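In Praise of the Cleared Table

By Hilde Jansen

My grandmother in Mosgate had a rule that the kitchen table went bare before bed, every night, even at Christmas, and for most of my life I thought it was the fussiest thing about her (and she ironed dishcloths!). I'm 70 now, and I've come around to her side so completely that my own kids roll their eyes at me.

A table full of mail and half-done puzzles makes you feel behind before you've had your coffee. I cleared mine in June, all 126 pieces of paper, and slept like a baby.
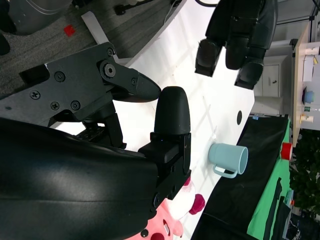

A white tabletop, with black grippers and a few faint shadows.

My neighbor Siebe Vermeulen tells me a busy table is the sign of a busy mind, and he may be right about his own. But I'd ask him to try it for 2 weeks, just wiping it down and leaving it be, and then come over and argue with me some more. I'll put the kettle on.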